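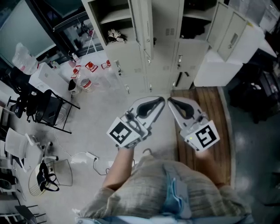

**Call for participants: hand-held gripper comparison, Astbridge workshop**

We're looking for people to pick things up, put things down and tell us which tool made it easier. If you like fiddling with hardware and you've got opinions about how a handle should sit in your palm, we'd love to have you!

The Astbridge manipulation group is comparing two sets of finger pads, Kombo and Kuser, on the same hand-held gripper body. You hold one gripper in each hand, wear a small head-mounted camera, and work through a set of everyday jobs while cameras on the grippers record what the fingers are doing. Everything we learn goes into choosing the fingers for our Bruster arm, which gets its new wrist in December.

We have 21 places left and we'd like a real mix of hands: big, small, left-handed, steady, clumsy, all of it.

## What you'll be doing

A session runs for two hours, including breaks. You'll do each job twice, once with each set of pads, and the order is swapped from one participant to the next. The current list has 10 jobs on it, among them:

- moving plastic bottles from one spot to another, then standing them back up
- picking up bottle caps, one at a time
- opening a locker door, putting something on the shelf and closing the door again
- passing a small object from the left gripper to the right and back

Some of these are easy. The caps are not, and we're very keen to see how different people go about them. Drop as many as you like – a dropped cap is as useful to us as a clean pick, and we log both. After each job you fill in a short sheet on grip effort, wrist comfort and how well you could see what you were doing.

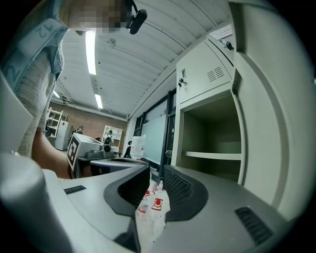 ## Who can take part

You need to be 18 or over, able to stand for most of two hours with short sits in between, and comfortable reading instructions in English. Glasses are fine under the head camera. No robotics background needed. Past participants have included a pastry cook, two cabinetmakers and a lot of undergrads, and the pastry cook was superb.

Please don't sign up if you've had a hand or wrist injury in the last six months. Squeezing the triggers over and over is more work than it looks, and we'd much rather see you in the next round.

## What you get

- $137 for a single session
- $189 if you come back for the optional second one, on top of the first payment
- tea, coffee and decent biscuits
- a go at driving the Bruster arm afterwards, if it's behaving

Payment is by bank transfer and usually lands within a week.

## On the day

Wear closed shoes and something with sleeves you can push up past the wrist. Loose bracelets and watches need to come off. We'll fit the head camera, check its angle against your natural working posture, and give you a practice run with both grippers before anything counts. The square black-and-white markers around the room are there for tracking, so please leave them where they are, even if one looks crooked. 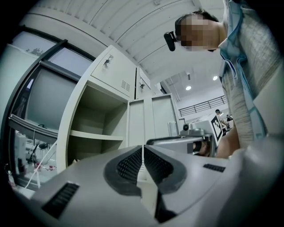

Practice takes as long as you want it to. Most people get the feel of the trigger within a few minutes, and the two-handed pass takes a bit longer. Ask for a break whenever you like – we just pause the recording and pick up at the next job.

Faces are blurred in any footage we share outside the group. You can withdraw your recordings up to a month after your session by replying to your confirmation email.

## How to sign up

Fill in the form on the Astbridge participants page and choose "Gripper comparison" from the menu. Tell us which hand you write with, your glove size if you know it, and whether mornings or evenings suit you. Evening sessions start at 5:30 pm and fill up first, so give us a second choice too.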